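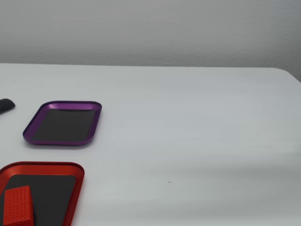
Prydderch, November

The block-to-tray series resumed at 10 this morning under the revised protocol. The purple tray and the red tray remain at the left of the white table, and the red block was in the red tray when I made my first notes. The right side of the surface is reserved for the displaced starts, which Ms. Workneh will introduce next week.

The question before the group is narrow. The Trodus policy was trained on 216 demonstrations in which the block and its destination shared a color. Mr. Parry holds that the policy may be matching color and ignoring the spoken instruction. The present series therefore asks for mismatched placements, with the red block sent to the purple tray, in sets of 16 trials. Matched placements are interleaved as a control.

Results for the first mismatched set: eight placements in the tray named, the remainder in the red tray. No trial was lost to a dropped block. The matched set was completed without error. Dr. Vahidi considers the difference sufficient to continue and asked that no change be made to the camera exposure until the second set is finished. I have entered this in the log.

Some discussion followed on scoring. A block resting on a rim had been recorded as a success in the Brirkow trials, and Ms. Pumphrey asked that we record it as a failure. It was agreed that the stricter rule will apply from the first set onward. The earlier figures will be rescored before any comparison is made.

Mr. Guillot has the draft of the methods section. The paragraph on lighting is still missing. Second set to begin after lunch, same block, order of trials redrawn.

Recent entries
Rescoring the Brirkow trials
Instruction wording, second revision
Trirkumeo calibration notes
Tray spacing and reach limits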